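Ulero Airband Receiver, Handheld

I've been going to air shows since I was a kid, and the one thing that changed them for me was being able to hear the pilots. The Ulero is the little receiver I take along, and after enough emails asking which one it is, I started selling them from this page.

It picks up the civil airband, so you get the tower, the display controller and (when they're chatty!) the team leader calling the turns. There are 100 memory channels, which is more than I've ever filled, and a knob for volume that you can work with gloves on. I ran mine for a whole display day at Ultomham in March and still had battery left for the drive home.

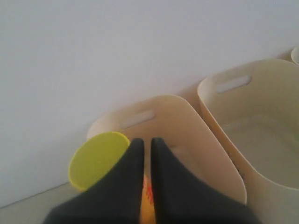 The Ulero comes with a belt clip, a short antenna and a charging cable, and I check every set before it goes out. I like to keep receivers and spare parts apart at home, and a pair of cream plastic baskets on the floor against the wall, like these, does the job fine. The longer Drevolton antenna is extra, and I'd get it if you usually sit far back from the runway.

My friend Quentin Boyer flies a Giraldo two-seater and he tried the Ulero from the crowd line. He thought the squelch was a bit touchy – turn it up to 3 and leave it there. 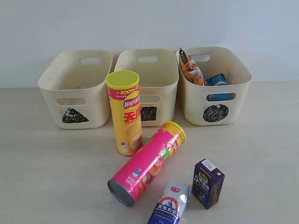 It's receive only, so you can't transmit by accident, but do look up the rules on listening where you live before you order. Some countries are stricter than others.

Price is $55 with the clip and cable. Returns are fine for 21 days, just put everything back in the box it came in.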